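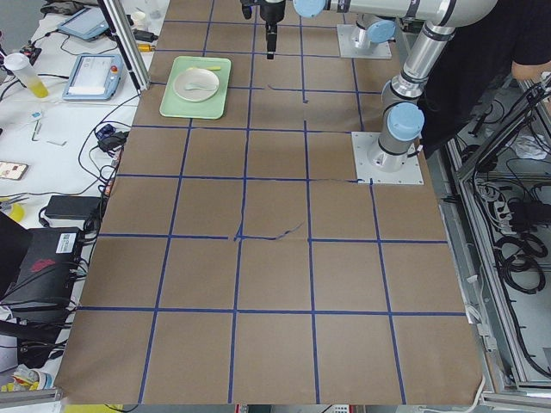 Why not just use a proper calibration board like everyone else, was the first comment under the Dula release, and it came with a follow-up: tape on brown paper can't be straight enough to plan against. Fair question, whoever you are, so I've moved the answer up to the top of this README.

The planner never uses the tape lines for measuring. Gill (the calibration bit) works from the arm's own joint readings plus a set of touch points, and the grid is only there so that we humans can say "put the tray in the third row" and mean the same thing. One of the lines near the middle is properly wobbly and I've left it that way. If your code breaks on a saggy line, I'd rather you found out now!

So, what's in the box:

Dula is the planning side. It takes the position of a tray and plate, works out a safe approach for the gripper from above, and checks the path against a rough model of the table and the second arm's base. Honow is the little viewer for replaying a run, and you can ignore it if you're happy reading logs.

You'll need Jollix installed first (version 4 or later, the older ones choke on our config). Then run dula setup, point it at your arm's address, and leave the speed limit at 80 mm per second until you trust it. I still haven't raised mine.

Known grumbles:

Pale spoons on white plates are hard for the detector. Mint green on white is the worst pairing I've tried, and the confidence score jumps about between frames. Turning the smoothing up to 2 helps a bit.

The log server uses port 2001. Change it in the config if something else is sitting there, and restart Honow too or it'll sulk.

Both arms can be loaded, but only one moves at a time. Shared planning has been half written since October and is on its own branch, which doesn't build at the moment.

Last updated Wednesday, November 26, 2025. Bug reports are welcome, ideally with the log attached.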